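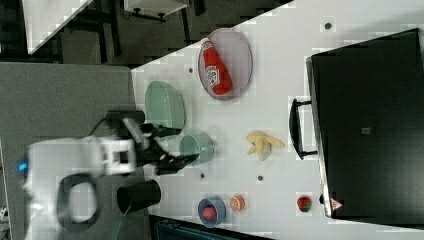
Toy food, dishes and a mint green cup on a white tabletop.

Exporting an overdue actions list from Flustov

Flustov's sales pages say you can get any list out of the system in one click. Count on a few more than that. These steps apply to the desktop version with the Distell add-on switched on. If you can't see a Reports tab, your account lacks the right permission and whoever runs your system will have to grant it.

Before you start, close any record you have open for editing. Unsaved changes won't appear in the export, and Flustov doesn't warn you.

Step 1. Open Reports and choose Actions, then Overdue. Ignore the "Smart Overdue" option. It leaves out anything with a blank owner, and those are usually the ones you want to find.

Step 2. Set the date range yourself. The default is the last 3 months, whatever the label says.

Step 3. Under Sites, tick each one you need. "Select all" only selects the sites showing on screen, so scroll down and check the rest.

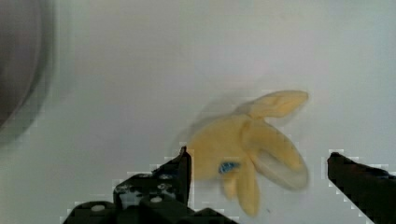
Step 4. Pick your columns. I'd keep it to five: reference, title, owner, due date and site. The "priority score" column looks useful, but I have yet to find two people who agree on how it is worked out.

Step 5. Choose CSV and press Export. The Excel option stops at 600 rows and gives no message when it does. If you have been sending round an Excel file of exactly 600 rows, you may want to run it again.

Checking the result

Compare the row count in your file with the total at the foot of the Overdue screen. If they differ by a row, that's probably the header. If they differ by more, go back to step 3.

The help pages suggest sending the file through Macedo to tidy up the dates. I tried it and ended up with day and month swapped in half the rows. Pesex users get a separate date format setting under Preferences, Regional, and it does seem to stick, at least until the next update.

Scheduled exports are covered on a separate page.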